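Home | Cells | Notebook | Parts log | Search

27th May. Jullia cell, flower bench

Grip force on the right hand was still set for the Stirkdale blocks, so I brought it down in steps until stems stopped snapping at the pinch. Settled on 119 in the config. Anything lower and the bundle turns in the fingers on the way up.

Wiped the finger faces with a dry cloth. Alcohol left a film last time and the dust stuck to it. Cycle counter on the right gripper reads 2298, left reads 799. Belt check on the right is due before September. Fresh paper down on the table, taped at the back only.
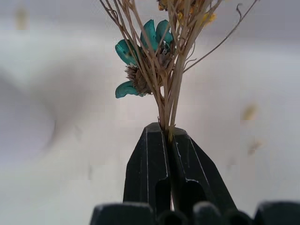
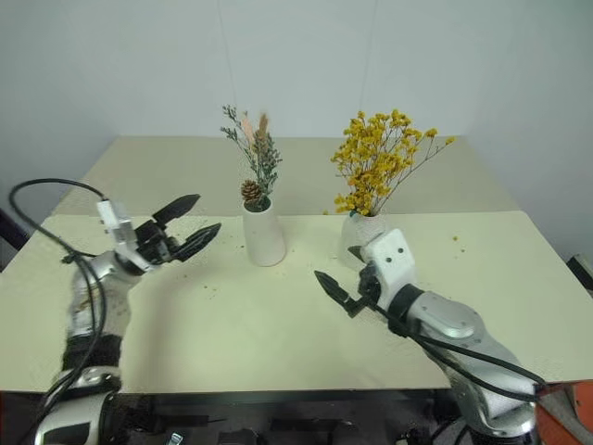 Barbara Piątek thinks 119 is too low for the thicker stems and wants it tried at 150 with the softer pads from Rarnau before we lock anything in. She also asked for the wrist housing screws to be checked each time the pads come off. Fine by me. I'll do the pads first and leave the number alone until they are on.

Still to do:
- re-zero right gripper after the pad change
- cable tie on the left arm, check for rubbing
- copy config 405 to the shared drive, the old one is still up there
- blow out the finger slots, bits of petal get in

Comments (2)

Bielecka: Config 405 has the old open width in it. Change that before you copy it.

Anonymous: Which pads, the gray or the clear? The clear ones peeled on our cell.

Recent entries
Right wrist camera, focus drift
Stirkdale blocks, final settings
Replacing the table edge strip
Spare fingers, what we have left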